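The Late Bus to Miltlow

The bus stopped at the bottom of the hill and the driver said that was as far as he was going. There was ice past the bridge. He opened the doors and let the cold in so that we would understand he meant it.

There were three of us on board. The other two lived in the village and walked off with their collars up. I had 2 miles to go, and a suitcase, and shoes that had been bought for an office.

My aunt had left me the house in November. It was now February and I had run out of reasons for not going. The solicitor had written, then telephoned, then sent the keys by post in a padded envelope with a list of what he called outstanding matters. The roof was on the list. So was the piano, a Stöcker, which she had promised to somebody and then not given to them.

I walked in the road, where the grit was. At the turning I could see one light on, upstairs, and I stopped and looked at it for a while. The solicitor had said the place was empty. Then I remembered that she had always left that lamp on, and that I had been paying the electricity bill since Christmas without reading it.

The key turned on the third try. I put the suitcase down in the hall and called out hello, which was foolish, and went through to see whether the stove would light. It would. I had eaten nothing since the station, and there was not much in the cupboards that I trusted. I thought of my own table at home, and the bits and pieces I had left on it that morning, which would have done me very well.

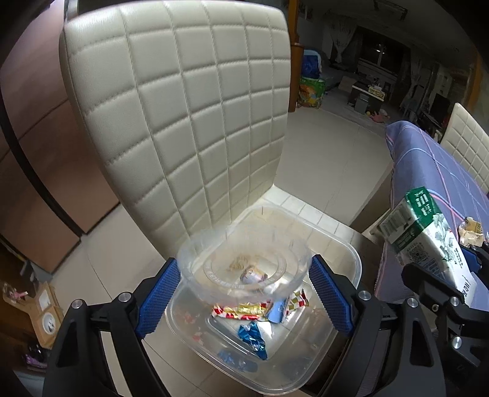
The Piano

I slept in my coat. In the morning I went into the front room and lifted the lid of the Stöcker and pressed the middle C, and it made a sound like a spoon dropped in another room. Most of the others were no better. Four of the low ones made no sound at all.

Inside the stool I found the sheet music, and under the sheet music I found the letters. I had not been looking for letters. They were tied with kitchen string and there was a slip of paper on top with a number on it, 744, in her writing.

They were from a man in Bukow. He wrote in careful English and signed himself only with an initial. The first ones were about the piano. He had tuned it, I worked out, the summer it came over, and he wanted to know how it had stood the journey. Then they were about the weather, and his mother, and the price of coal. In one he said he had walked all round the lake thinking about a thing she had said to him at the gate, and that he had come home with wet feet and no answer. He did not say what the thing was. I read that one twice.

The last letter was 40 years old. He asked her whether she had made up her mind about the piano. If she did not want to keep it, he said, he would come and fetch it himself, and she would only have to name the day.

I sat on the stool with the letters in my lap. She had kept it, then. Or she had not made up her mind, and the years had gone by while she did not.

I had never heard her play. When I was small I used to be sent to her for a week at Easter, and the lid was always down and there was always a fern on it. Once I asked if I could have a go and she said it was being looked after for someone. I took that to mean it was broken.

At eleven a man came about the roof. He went up his ladder and came down it again and said 700 pounds if I wanted it patched and a good deal more if I wanted it done. I said patched. He looked past me into the front room and asked if I was getting rid of the piano.

"It's promised," I said.

"Who to?"

I told him I was finding out. He nodded as if that were a usual sort of answer and wrote the figure on the back of a card from a firm called Skituton, who had sold him his ladders, and gave it to me.

When he had gone I made tea and looked for some writing paper. There was none in the desk. There was none in the kitchen drawer, only fuses and rubber bands and a key that fitted nothing. In the end I used the back of the solicitor's list.

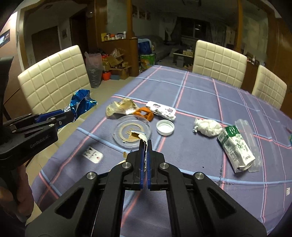 I wrote the address in Bukow at the top, copying each letter of it, and then could not think how to start. He would be a very old man. He might have moved, or he might have died before she did, and then some stranger would open it and wonder what it was to do with them. I thought about that and decided that it would not hurt a stranger to read a few lines about a piano.

So I put down what there was. I said that she had died in the autumn, at home, and had not been ill for long. I said that the Stöcker was in the front room where it had always been, that it was badly out of tune and that four of the low notes had gone. I said I did not know if she had ever replied to his last letter, and that if she hadn't, I was sorry. Then I said that he would only have to name the day.

I had no stamps either. I put my coat back on – I had only just got warm – and went down the hill to catch the shop before it shut for lunch. The grit had done its work and the road was wet and black all the way to the bridge. The bus was standing on the far side with its engine running and the same driver at the wheel.

He opened the doors and asked if I was going back already.

"No," I said. "I just want the post."

"Collection's at two," he said. "Friday, so there's nothing after."

I thanked him and went on to the shop, and asked the woman there how much it was to Germany.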